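Home Our work Reports News Get involved Contact

Priltden Doorstep Library: progress report to the Tsang Fund
November 4, 2025
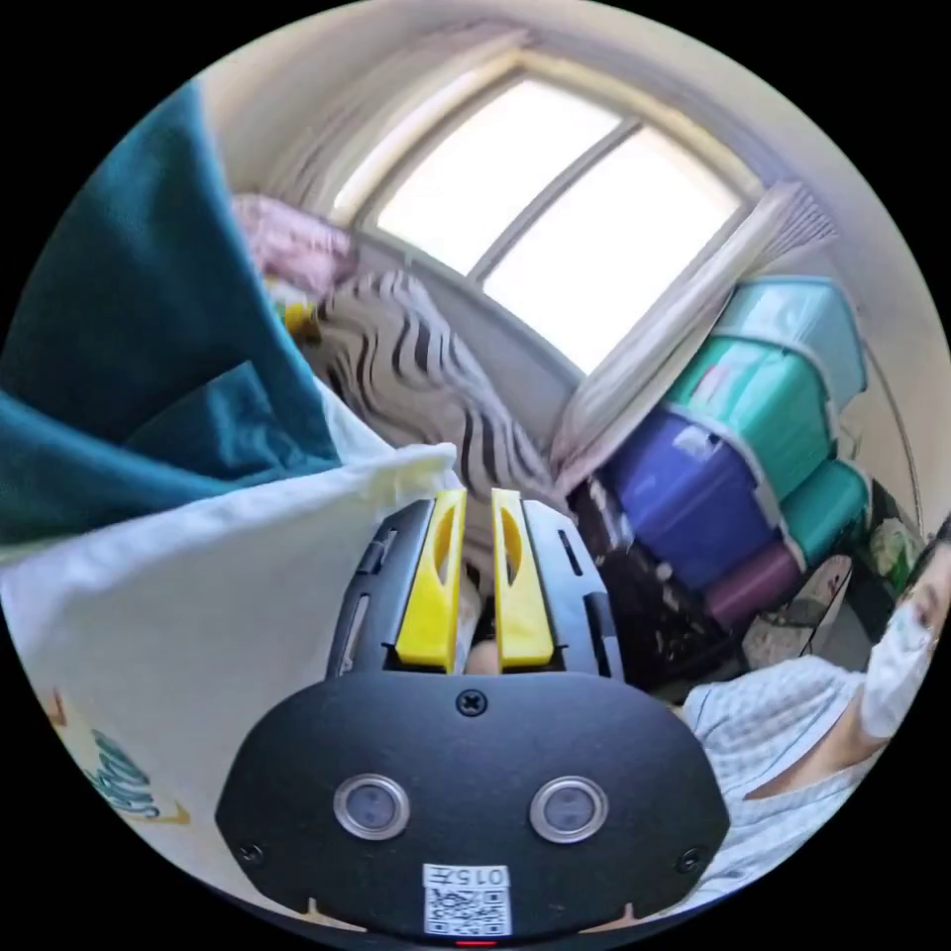 Priltden, October.

Prepared by Jasmina Angelovski, project lead

We promised you a report once the first stage was finished, and I'm delighted to be writing it with such good news to share. The doorstep library has now lent 1356 books to people in Priltden and the villages up the valley who can't easily get to a branch. Our target for this stage was 1000. We passed it in the summer and the loans have kept coming!

Who is borrowing

We have 85 regular borrowers. Most are older people living alone, but we also have several young parents and a handful of people getting over operations, who tend to borrow a great deal for a month or two and then go back to work and send us very kind cards. Each borrower has a visit every fortnight. They can ask for particular titles or leave it to the person doing the round, and a surprising number leave it to us. Large print is the most requested format by a long way. Crime is out in front, as you'd expect, but the real discovery has been travel writing. We started with one small box of it and have had to go back for more twice (anything with a boat in it goes straight out again).

Audiobooks have been slower. The players we bought at the start have very small buttons, and several borrowers gave them back after one go. Josué Lopes, who runs the rounds, has swapped half of them for a simpler model with a single large dial, and the loans picked up as soon as he did. We would like to change the rest before winter properly sets in. The cost can come from the underspend on van repairs, if you are happy with that.

The rounds

There are three rounds now: the town, the river side and the upper valley. The upper valley was the one we worried about when we wrote the bid. The lanes are narrow and the houses are far apart, and our first timetable was hopeless. Josué spent two weeks driving it at different times of day and came back with a route that starts at the top and works down, so that he meets the school bus at the wide bit by the chapel and nowhere else. It saves the best part of an hour, and that hour goes on people's doorsteps, talking about books.

I can't say enough about those conversations. One borrower had not read a novel since leaving school and is now on her fourth family saga. Another has begun writing short reviews on the backs of envelopes and tucking them inside the covers for the next reader. They are blunt and very funny, and other borrowers have started asking for "the ones with the notes in". We are leaving them where they are.

Catalogue and stock

The move to Grarkia, our new catalogue, was finished in October. It took longer than planned, as the old card records had two numbering systems and a good many books had a number from each. Every book has now been checked by hand. We can see at last what a borrower has already had, and that was the most common complaint in our spring survey. Overdue books are no trouble at all. We simply collect them on the next visit.

Donations have been generous, and at times rather too generous. We now ask people to ring before bringing more than one bag. Books we can't use go to the Zilto shop on the market square, which sells them and passes half the money back to us.

What hasn't gone to plan

The telephone book group has not worked so far. We tried it in two time slots and people found it hard to know when to speak. A few of those who joined have asked for pairs, so we are trying that instead, matching two borrowers who have read the same book and leaving them to arrange a call. Early comments are warm, but it is too soon to give you anything firmer.

We are also short of books in Polish and Portuguese. Both have been asked for more than once, and our usual suppliers have a thin choice. Josué is talking to two other library services about a swap.

Next stage

Our main job over the winter is to keep the upper valley round running in bad weather. We have agreed with the farm shop that books can be left there when the top lane is closed, and two neighbours have offered to carry them the last stretch on foot. After that we'd like to open a waiting list for the villages on the far side of the river, where we already have requests we can't meet.

The spending table and the full survey replies are being sent to you separately. Please do come out on a round if you can spare a morning. The river side is the prettiest, and there is usually cake at the second house.

Contact: Priltden Doorstep Library office | © Priltden Doorstep Library 2025 | Back to top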